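Naheed Chaudhry took the job at Riviere in June, when the office on the second floor still had people in it. By the end of the year there were two of them left, her and Essam Tawfik, and 85 cartons in the hall waiting to go to Pesia.

"Fri 28 December," Essam read from the top of the sheet. "Break room. Shelves, cups, notebook, globe."

"Who writes down a globe?"

"My father did. He wrote down everything."

The shelves were mostly done. She had taken the plates and the tea tins out that morning, and the white compartments looked bigger without them. She put her hand in one and felt the small holes at the back.

The globe was pink and cloudy, and it had never lit up that she knew of. Essam's father had bought it in Mumasura, on a trip he did not talk about. It had the number 3851 beside it on the list, with no price.

"Are you taking it home?" she asked.

"I don't know. Where would I put it?" 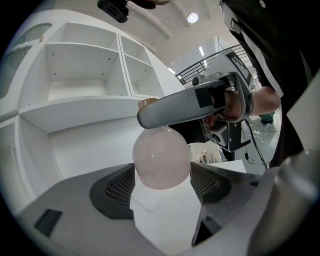
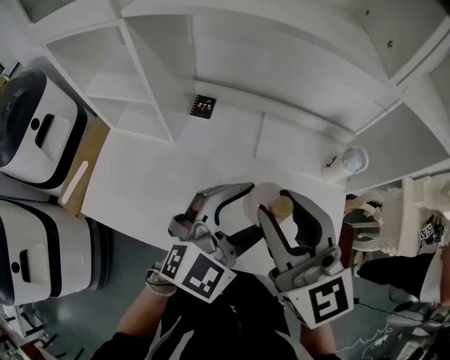 The pink globe, first, and the pink plate on the white table.

He sat down at the table. The notebook was still near the back, the little black one with the spiral, and he did not reach for it.

"He'd have his coffee here at ten," he said. "Fifteen minutes. Then he'd go back in and shout at Tement on the phone."

"Did they ever pay?"

"Some of it."

Naheed picked up the list and drew a line through the shelves. She left the other things -- the cups, the notebook, the globe -- for after lunch. Then she pulled out the other chair and sat down too.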